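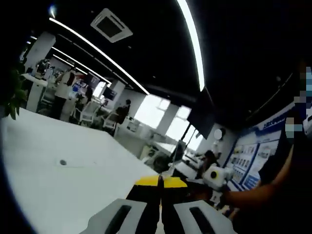
Black fingers, yellow pads: the Clellik hand gripper over the white table.

Looking after the Clellik hand gripper: your questions
By the Damlow bench team
Last updated: May
Print this page | E-mail this page

Which gripper does this page cover?
The Clellik with the light grey jaw housings and the yellow finger pads. We have two on the go, called Pop and Gato, and everything here works for both. They're lovely things to look after!

How often should I clean the pads?
At the start of every shift, before the first pick. Wipe them with a damp lint-free cloth, let them dry, then wipe the black fingers too. Please don't use solvent — it makes the yellow pads go shiny, and a shiny pad lets go of everything.

When do pads need changing?
After 40 hours of use, or sooner if you can feel a ridge with your fingernail. Change both together. Gato once ran for a whole afternoon with one new pad and one old one and pulled every part to the left.

How do I fit a new pair?
Open the jaws fully and switch off at the handle. Peel the old pads from the wide end, clean off any glue, and press the new ones on from the tip backwards. Hold for a slow count of 20. The part number is 331 (the old 184 pads still fit, but they're thinner and you'll have to set the closing point again).

The tips don't meet evenly. What now?
Nine times out of ten it's fluff in a jaw slot, so brush both slots out first. Still uneven? Slacken the finger screw on the side that arrives early, close the jaws by hand and nip it up again. It's a really satisfying little job once you've got the feel for it.

How do I know the closing point is right?
Grip a strip of ordinary paper in 3 places along the pads. It should drag the same at each one. If it slides out near the tip, go back to the finger screws.

Can I oil the jaws?
Only with the dry lubricant in the Clellik kit, and only a touch. Ordinary oil creeps down to the pads overnight.

Where do worn pads go?
In the tub marked Damlow returns, with Pop or Gato written on the bag. We do look at them — the wear marks tell us loads.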